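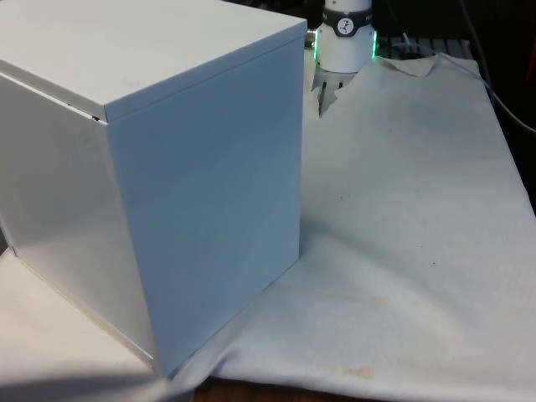 What happens to the people on the packing benches when a robot arm goes in?

They usually stay on the benches and do a different part of the work. The arm takes over the move that repeats all day, and the person who used to make that move ends up loading, checking, clearing stoppages and dealing with whatever the arm can't pick up. How good or bad that is depends mostly on how the shifts and the pay grades get redrawn.

Asked by skulbridge_nights
Posted 20/03/2023

I work nights at a plant that packs metal enclosures for electrical gear. We were told at the start of the month that two of the benches on our line are going over to arms. Management says no jobs will go. They also say each arm will do up to 300 units a shift, and that is more than any of us do by hand on a good night, so I would like to hear from people who have been through it. Does the work get easier? Do you get trained or do you just get handed a tablet? And is it worth asking for anything in writing before it starts?

Yavuz Tokgöz

I was a line lead at Haravby when we put in arms, and I am still there, so take this as one plant's story.

The first few weeks were harder than before. The arms stopped a lot, mostly over small things like a lid sitting a little high or a part set down at an angle, and every stop needed a person to walk over, look, reset and restart. We had planned for one person to look after three arms. In practice it was one to one until we changed how the parts were presented. If your managers have a date when the line is supposed to be at full rate, ask what the plan is for the weeks before that.

After that it did get easier on the body. I had people with bad shoulders from lifting and turning boxes, and most of that lifting is gone. What replaced it is standing and watching, and some people hate that more. One of my best packers asked to go back to hand work after nine days on the arms. She said the shift felt twice as long. We still had two manual benches for odd sizes, so she could. Ask if yours will keep any.

On training, we got a half day from the installer, Skurodance, and it covered safety and the restart screen. It did not cover teaching the arm a new position, so for that we had to call them out and wait. Push for at least two people per shift to get the longer course, nights included. Days always get it first, and then at 3 a.m. there is no one who can fix a pick point.

On writing – yes, get it written down. The things I would ask for:

Who is responsible when the arm damages a part
Whether the pay grade changes with the new duties
How long "no job losses" lasts, and whether it covers temps
Whether stoppages count against the person at the bench

The last one caught us out. For a while the numbers on the board were the arm's numbers with a person's name next to them. We had a week at 2,323 units when the target was 3,000, and the people on the benches got talked to about it when the gap was all downtime. It was sorted out after a few meetings but it soured things.

Nobody at our place was laid off. People who left were not replaced, though, and the line runs with fewer of us than it did.

benchfour

They told us no jobs would go either and then the temps were gone by summer. Get it in writing. Also wear better shoes, you will be standing still a lot more than you think.

m_ozkan_fan

Different trade (food trays, at Özkan) but I can answer the training part. We got the tablet and a laminated sheet. It was enough for the normal stops because there are only a few of them and they come up over and over. It was no use for anything else.

I would say the work is easier and duller. The noise is lower too. What I miss is talking, as we used to be four around a table and now we are spread out with a fence between us. I didn't think of that before it started, so maybe ask to see the floor plan. Ours was already bolted down by the time we saw it, and the only thing they moved afterward was the stop button, which had been on the wrong side for anyone left-handed.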